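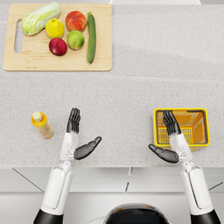

5. Checking the planner in simulation

Do this section before you connect Plornico to real arms. It takes longer than the quick start suggests, and a clean result here proves less than the quick start suggests too.

5.1 Load the counter scene

1. Open Plornico and choose Scenes, then Kitchen counter.
2. Wait for the status line to read Ready. Objects may shift slightly while the physics settles.
3. Check that both hands are open and that the cutting board, bottle and basket have loaded. If an item of produce is missing, reload the scene. Do not drag a replacement in by hand, as it will have no grasp data.

5.2 Run a single pick

1. Set Perception to Camera. The default, Ground truth, hands the planner the exact pose of every object and will flatter any settings you give it.
2. Select the lemon as the target and the yellow basket as the goal.
3. Press Plan, but not Run. Step through the path with the arrow keys and watch the wrist as well as the fingers.
4. Press Run.
5. Repeat with the red apple, then the green one. They sit side by side, and a planner that copes with the lemon may still push one apple into the other.

Note: The confidence score beside each label is not a probability, whatever the tooltip says. We have seen high scores on the wrong object. Use it to sort results and for nothing else.

Caution: The right hand starts over the basket. If your first move is a straight drop, the fingers can strike the rim. Set Lift first to On.

5.3 Decide whether to believe it

1. Run the same pick 7 times with a new random seed each time.
2. Open the log and look for contact warnings. A run marked Success can still contain them – the marker only checks where the object ended up.
3. If 2 or more runs show warnings, lower the speed limit and start again from 5.2.

Note: Automatic tuning is left out of this guide. Maj-Britt Forsberg tested it on this scene and got slower paths with no fewer contacts. It may improve in the November release.

Section last checked by Sabina Matoušek, 29 October 2021.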